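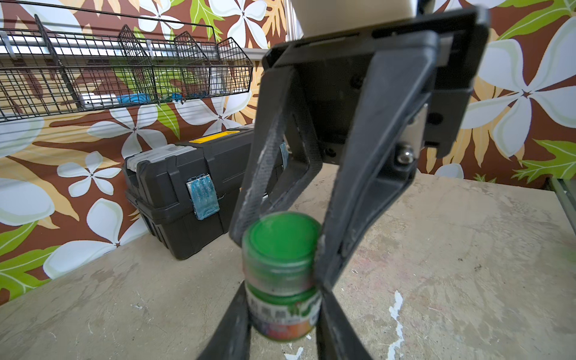

The Second Arm Is Where the Money Goes

Soledad Tlapale keeps two spreadsheets. The first is the one she showed her co-directors when she asked to buy robots. The second is the one she made afterwards, and she opens it with the expression of a woman lifting the lid on a compost bin.

"This was the price of the arms," she says, pointing to a cell near the top. She scrolls. She keeps scrolling. "And these are all the things that turned out to be part of the arms."

Tlapale runs operations at Urnimetti, a small contract packer in Sirkby that fills, lids and labels jars for people who would sooner not do it themselves. The company has 15 staff and one corridor too narrow for a pallet truck. It had never owned a robot. It had owned a shrink-wrapper, which is remembered without affection.

What she wanted was help with lids. Opening and closing a jar is something most of us do half asleep, and it's a miserable thing to ask of a machine with one hand. One gripper can pick the jar up and put it down all day. To do anything to the top of it, something else has to keep the bottom still. You can bolt a clamp to the bench, which is cheap and works beautifully until a customer changes the jar. Or you can buy a second arm.

The brochure for the system she chose, from a supplier called Zarel, treats the second arm as a matter of temperament. Some customers like one, some like two. The quotation takes a firmer line. Two arms means two controllers, two sets of cables, and a software licence whose price does not double but rises by 70 per cent, a figure Tlapale has asked about on three occasions and been given three explanations.

Then there are fingers. I had assumed that a gripper arrived with fingers in the way that a fork arrives with prongs. It does, and they are the wrong ones. The standard pair suits a demonstration block. For a jar with a wide lid and a narrower neck, you want something long and thin at the tip, with a bit of texture, and you want spares, for these are the parts that meet the world first. Zarel's spares list runs to 40 lines. Fingers account for a surprising number of them, and each comes with its own screws, sold separately.

Seul-gi Yeon has seen a lot of second spreadsheets. She advises small firms on this sort of purchase from an office above a dentist, and she has a rule for first-time buyers: write down the object you want handled before you write down the robot. "People ring me up and tell me the reach and the payload," she says. "I say, lovely, what's it picking up? And there's a silence, and then they say, well, things."

She makes clients bring the things. Tlapale brought a bag of jars. Yeon put them on a table and asked which were the awkward ones, and the answer was that the plain ones were fine and the ones with a slippery wraparound label were not. That conversation took most of an afternoon and saved Urnimetti from a suction tool it had been about to order.

Yeon's other rule concerns furniture. A new cell does not need a new table, she says, and buyers who have just spent a great deal on arms have a habit of spending more on something shiny to stand them beside. A scratched top will do if it's level and stays put. She is similarly unmoved by matching cabinets. She likes to see the budget line marked "bench" at nought and the one marked "time" at something frightening.

Time is the line Tlapale left out. Her first spreadsheet allowed a week for setting up. The log she kept instead records 784 attempts at a lid before she was willing to let anyone else see it, and a fair number of the entries read simply "no". Cui, the youngest person on the packing floor, took over in August and writes longer notes, some with drawings.

Would she buy the second arm again? Tlapale considers the screen for a while. She would, she says, but she'd ask for the spares list first and read it sitting down. She would also put up to a quarter of the money aside and tell no one where it was.

The shrink-wrapper is for sale, if you're interested. Buyer collects, and will need to measure the corridor.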